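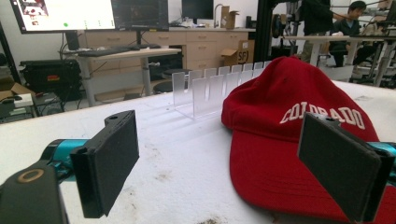

Si-eun Lim pointed out at the first review that a cap shades the forehead and leaves the ears to look after themselves, and that any single "protection" number for a hat would hide this. The project plan was rewritten on that basis. Results are reported by position on the head, and no overall score is given.

Shade Under Hats: Ultraviolet Exposure at the Face, Ears and Neck
Brurard College, Environmental Measurement Project
May 24, 2004

Print this page | E-mail this page

1. Purpose

Hats are commonly recommended for people who work or play outdoors. The advice seldom says which hat, or which parts of the head it covers. We measured ultraviolet exposure at fixed positions on a head form wearing a baseball cap, a bucket hat and a wide-brimmed hat, and compared each reading with one taken on the same form with no hat.

2. Site and equipment

Measurements were made on the athletic field at Atinga, elevation 3,000 feet. The field is mown grass with a gravel track on the north side. The nearest trees are far enough away that they did not shade the form during any run.

Exposure was recorded with Trilura film badges, which darken with ultraviolet dose. The badges were read before and after each run on the department's bench reader, and the difference was entered in Trellis. Badges were taped to the forehead, nose, cheek, ear and back of the neck. A reference badge was laid flat on the stand beside the form.

The head form is foam on a steel post. It does not sweat or squint, and it does not tip its head down to look at its feet. All of these matter in real use.

3. Method

Each run lasted 60 minutes, centered on solar noon. The form was turned a quarter turn at equal intervals so that no side faced the sun for the whole run. Runs with cloud across the sun were thrown out and repeated. The brim was set level with a spirit level before the start.

A first set of runs in December was discarded. The low sun came in under every brim, and the doses were too small for the reader to separate from its own drift. These data may be of interest to someone with a better reader.

4. Results

The forehead was well shaded by all the hats, and the differences between them there were within reader error. At the nose, the baseball cap let through 42 percent of the no-hat dose. The wide-brimmed hat let through less, and the bucket hat fell between the two.

At the ear and the back of the neck, the baseball cap made no difference we could measure. The wide-brimmed hat reduced the dose at both positions. The bucket hat helped the ear more than the neck – its brim slopes down and sits close to the head.

Repeat runs with the same hat agreed to within 10 percent at every position except the cheek. Cheek readings scattered badly. We suspect the tape, which lifted at one corner on warm days and changed the angle of the badge.

5. Discussion

The results support the usual advice to wear a wide brim. They also show that light reflected from the ground sets a limit on what any brim can do. Grass reflects little ultraviolet. Sand or snow would be expected to give higher readings under all the hats, and we did not test either.

Fabric was not studied. All badges were outside the cloth, so nothing in this report applies to the scalp.

6. Further work

Repeat the cheek readings with a pinned badge. Run the series over the gravel track. Try the cap with a neck flap.

Print this page | E-mail this page

Reader comments

Was the cap brim curved or flat? Mine is bent nearly into a tube and I doubt it shades the cheek at all.

Lightly curved, as bought. We did not vary it, and it should have been listed under further work. – project group

Level brim is optimistic. Most people push it back when it gets warm. I would like to see the nose figure with the brim tilted up.

Section 3 does not say what time zone the noon was worked out in. If you used clock noon in summer you are an hour off.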